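## 4. Recording a two-arm sorting session

This section covers data recording for the Vornik cell. The method compares policies trained on tidy layouts with policies trained on cluttered ones, so the layout matters as much as the arm motion.

**Before you start:** finish the joint zeroing in Section 3.

1. Turn on the left arm, then the right arm. Wait for both to report ready.
2. Open Lotau and load the task file `string_clutter`.
3. Place the bins on the floor marks for the layout number on screen.
4. Scatter the loose items by hand. Don't line them up.
5. Move both arms to the start pose.
6. Press **Record**. Each episode runs at 10 frames per second.
7. Mark the episode as pass or fail before you reset the floor.
8. Repeat until you have 100 episodes, then change to the next layout. The full set has 18 layouts.

> **Caution:** Keep your hands out of the cell while the arms are live. Use the stop button first - pausing in Lotau does not cut motor power. 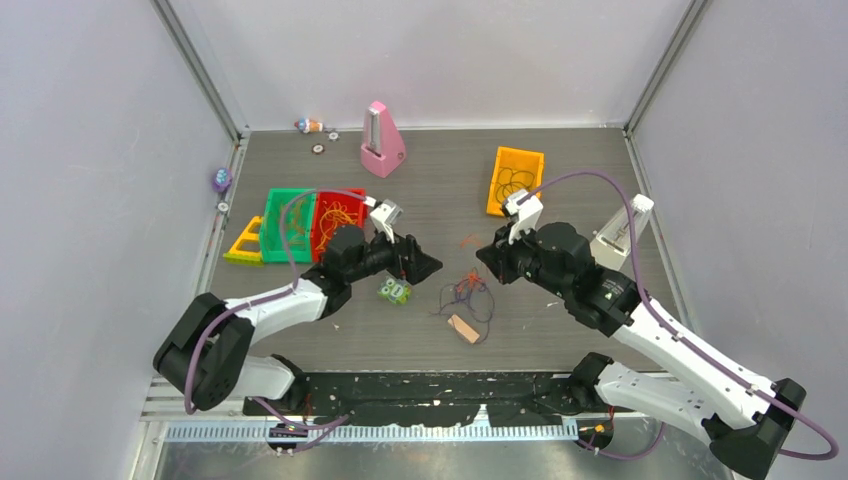

String is the hardest item in the set, and most failed episodes in our May trials came from it. Strands catch on the fingers and drag other items along. Treat a bundle like the dark purple and orange one between the grippers as a single item when you label it, and label any short fragment next to it separately. Check the arm cables too. If one is draped over a bin, as on the green bin at left, write that in the episode notes.

**Note:** Layout 7 was changed in August 2023. Episodes recorded with the old version should not be mixed with new ones. Ask Mamta Sachdeva for the updated file.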